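고양이 화장실 모래 전체갈이 하는 법. 급하게 적는 거라 순서만 봐주세요. 8월에 이사하고 나서 메모장에 있던 거 옮겨 적음.

## 준비물

- 새 모래 (벤토나이트 기준, 두부모래는 맨 밑에 따로)
- 모래삽
- 두꺼운 쓰레기봉투, 두 겹
- 무향 주방세제 조금
- 못 쓰는 수건
- 마스크. 꼭이요

모래는 Romaniuk 무향 쓰는 중. 예전엔 Skunddale 썼는데 먼지가 너무 나서 바꿨어요. 향 있는 건 비추. 사람 코에는 좋은데 고양이가 안 들어감. 우리집 첫째는 라벤더향 한번 깔아줬다가 이틀 동안 현관 매트에 쌌습니다...

## 언제 하나

부분 청소는 매일. 아침저녁으로 두 번이면 제일 좋고 바쁘면 한 번. 전체갈이는 벤토나이트면 3주에 한 번 정도 잡고 냄새 나면 당김. 저는 금요일 저녁에 해요. 토요일에 집에 있으니까 애들이 새 모래에 잘 들어가는지 볼 수 있어서.

여름엔 더 자주. 장마철엔 굳은 덩어리가 잘 부서져서 바닥에 가루로 깔리는데 그게 냄새의 주범임.

## 1. 헌 모래 일부 남기기

전부 버리기 전에 깨끗한 부분으로 종이컵 한 컵만 따로 덜어 두세요. 나중에 새 모래 위에 뿌릴 거. 예민한 애들은 이거 하나로 차이가 큽니다. 둔한 애들은 생략해도 됨.

## 2. 버리기

봉투 두 겹으로 벌려 놓고 삽으로 퍼 담습니다. 통째로 들고 붓지 마세요. 먼지 폭탄 + 봉투 찢어짐. 저는 두 번 당했어요. 반쯤 퍼내고 가벼워지면 그때 기울여서 쏟기.

**변기에 버리면 안 됩니다.** 벤토나이트는 물 먹으면 굳어요. 배관 뚫는 값이 모래값보다 훨씬 비쌈. 지역마다 버리는 방법 다르니까 구청 홈페이지 한번 확인. 저희 동네는 불연성 마대에 넣는데 옆 동네는 또 다르더라고요.

## 3. 씻기

바닥에 눌어붙은 건 먼저 마른 상태에서 플라스틱 주걱으로 살살 긁어냄. 물부터 부으면 진흙 됩니다. 쇠주걱 쓰지 말것. 흠집 생기면 그 틈으로 냄새가 배요.

그다음 미지근한 물에 세제 한 방울. 5분도 안 걸려요. 락스는 쓰지 마세요. 소변에 있는 암모니아랑 만나면 해로운 가스 나옵니다. 진짜 위험해요. 냄새가 심하면 베이킹소다 푼 물에 30분 담갔다가 여러번 헹구기.

삽도 같이 씻으세요. 의외로 다들 까먹음. 삽 구멍 사이에 낀 거 안 쓰는 칫솔로 문지르면 금방 빠짐.

## 4. 말리기

제일 중요. 물기 남은 채로 새 모래 부으면 바닥에 시멘트처럼 붙어버려요. 수건으로 닦고 그늘에서 완전히 말릴것. 급하면 드라이기 찬바람. 모서리 홈에 물 고이는 통이 있으니까 손가락으로 한번 만져 보고.

그동안 애들 화장실은? 하나 더 있으면 문제없고, 없으면 종이박스에 비닐 깔고 남은 모래 조금 부어서 임시로. 대충이어도 씁니다.

## 5. 새 모래 붓기

깊이는 손가락 두 마디 반쯤. 너무 얕으면 소변이 바닥까지 내려가서 붙고 너무 깊으면 발이 빠져서 싫어하는 애들이 있어요. 봉지를 통 바닥 가까이 대고 천천히 부으면 먼지가 덜 납니다. 창문 열고. 마스크 쓰고. 애들은 딴 방에.

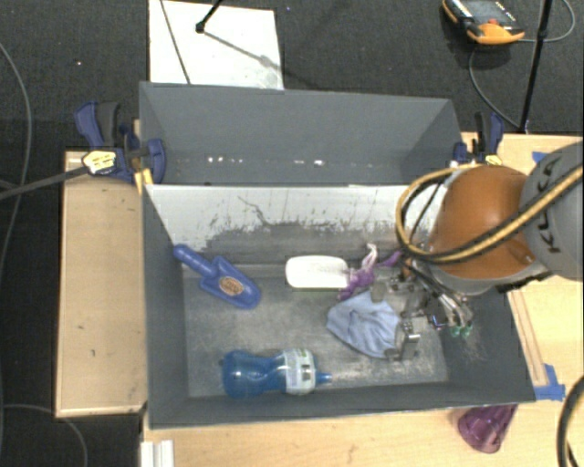
다 부었으면 표면 평평하게 고르고 아까 덜어 둔 헌 모래를 위에 솔솔 뿌리기. 섞지 말고 위에만. 그리고 통은 꼭 원래 있던 자리에. 새 모래 깔면서 위치까지 바꾸면 애들이 헷갈려 해요. 자리 옮길 일 있으면 하루에 한 뼘씩, 따로 하세요.

## 두부모래 쓰는 집

순서는 같은데 다른 점만.

- 교체 주기를 더 짧게. 여름엔 곰팡이 핌
- 물에 풀리는 제품이라도 한꺼번에 많이 내리지 말기. 저는 그냥 봉투에 버림
- 개봉한 건 밀폐통에. 벌레 꼬여요

## 자주 하는 실수

- 통을 아끼느라 너무 오래 씀. 플라스틱이라 흠집 많아지면 씻어도 냄새가 안 빠짐. 1년 지나면 바꾸는게 나아요
- 새 모래랑 헌 모래 반반 섞기. 냄새 그대로입니다
- 다른 브랜드로 한 번에 바꾸기. 며칠에 걸쳐서 조금씩 비율 올려야 됨
- 청소 끝나고 손 안 씻기. 임산부 있는 집은 다른 사람이 하는 게 좋고, 어쩔 수 없으면 장갑 필수

새 모래 깔고 하루 넘게 소변을 안 보거나 들락날락만 하면 모래 탓 하지 말고 바로 병원 가세요. 특히 수컷. 요도 막힌 거면 시간 싸움입니다.

모래 매트 세탁은 다음에 따로 올릴게요. 매트는 세탁기에 넣기 전에 밖에서 꼭 털어야 된다는 것만 먼저 적어둠니다.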